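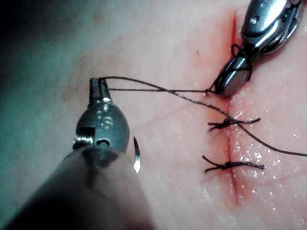
How many examples does a learning system need before it can tie a decent surgical knot? More than we hoped for when we started, and the number matters far less than whether the examples differ from each other in useful ways.

4. Gathering the examples

Andor Vincze
November 2020

Print this page | E-mail this to a colleague

I'll be frank in this section, as most papers I've read skip over the collecting part in two lines and then spend nine pages on the network. We spent far longer collecting than training, and if you're planning something similar you'll want to know where the time went (mostly on thread!).

4.1 What we recorded

The set is called Ketent and it holds 700 demonstrations of interrupted sutures, each one done by a person driving a two-armed surgical robot. Figure 1, at the head of this section, shows the view from a small camera mounted by the instruments, partway through a knot. Two finished sutures already lie along the cut, and the thread is wound round the jaws of the right-hand grasper while the left-hand instrument keeps hold of its own piece. I like this moment because it's the one our learner found hardest. The thread is dark, the metal is shiny, the tissue is covered in little bright highlights, and the strands cross right over the wound. A person reads all that at a glance. Our first model plainly didn't, and kept going for the wrong strand.

Every demonstration has the video, the joint positions of both arms, the opening of both sets of jaws and whatever the driver did with the pedals. We didn't record forces. I wish we had, and I'll moan about it again in Section 7.

4.2 Who drove

We had 18 drivers, a mix of trainee surgeons, two very experienced ones and a handful of engineers from our own lab (me included, and I'm not proud of my knots). I know some groups only keep expert demonstrations. We tried that early on and the model was lovely right up to the first slip, at which point it had no idea what to do, having never seen anybody drop a loop and pick it up again. Once we put the clumsier runs back in, it began to recover. So please don't throw your fumbles away! Label them, keep them, and decide later.

Each driver got a warm-up on the Nallivex bench rig before anything was saved. After that they worked in short blocks, with a break whenever they asked for one. We found the later runs in a long block got sloppy in a rather samey way, with the same lazy wrap over and over, and that sort of repetition teaches the learner a bad habit very quickly.

4.3 Cutting up the recordings

A whole suture is too long to learn in one go, so we split each into steps: place the needle, drive it, pull through, wrap, grab the tail, tighten, trim. Figure 1 falls in the wrap step. The splitting was done by hand in Indo, our own labelling tool, which is ugly but quick. Two people marked every recording separately. They agreed nicely on needle placing and on trimming, and they argued endlessly over where wrapping stops and grabbing begins. In the end we let the two marks stand as the edges of a fuzzy patch and told the learner not to be scored inside it. It felt like cheating at the time, but it helped more than any change we made to the network.

A word on frame rate. We recorded at full speed and then kept far fewer frames for training, except during wrapping, where we kept the lot. The loops go on fast and if you thin those frames the thread seems to jump from one side of the jaws to the other.

4.4 Mixing up the view

Our October batch had one serious fault, which was that all of it was shot under the same light. The model did well on the bench and then fell to bits when we moved the lamp, treating every new highlight as a bit of needle. For the remaining runs we shifted the lamp between blocks, changed the angle of the camera a little, and let one side of the view fall into shadow if that's how it came out. You can see dark patches towards the left of Figure 1, and there are plenty like it in the set. I'd rather have those than 600 tidy recordings that all look alike.

We also altered where along the cut the knot was being tied. A first suture on a bare cut looks quite different from a third one with two neighbours, because the old tails lie about and look awfully like the thread you're meant to be following. In Figure 1 the loose strand runs right over one of the finished knots, and cases like that were confused again and again until we had enough of them.

4.5 What we left out

We dropped recordings where the video and the joint data had drifted apart, and any where the thread snapped. Nothing was dropped for being slow. The Fitzsimmons split (our held-out portion, named after the corridor the lab is on) has only drivers who don't appear in training at all, so a good score on it can't come from learning one person's style. It's a harsher test than shuffling everything together and our numbers look worse for it, but I trust them more. Those numbers are in Section 5.

Comments (4)

threadbare: Very glad to see the fuzzy patch idea written down. We've been doing something similar with cloth folding and felt guilty about it for ages.

M. in the wet lab: Did you keep the left-handed drivers separate or just mix them in? Our left-handers wrap the other way round and it wrecked everything for a month.

Andor Vincze: Mixed in, but tagged. We tried mirroring the video too and it made the lighting look odd, so we gave up on that.

pixelpusher: Will the labelling tool be shared as well, or only the recordings?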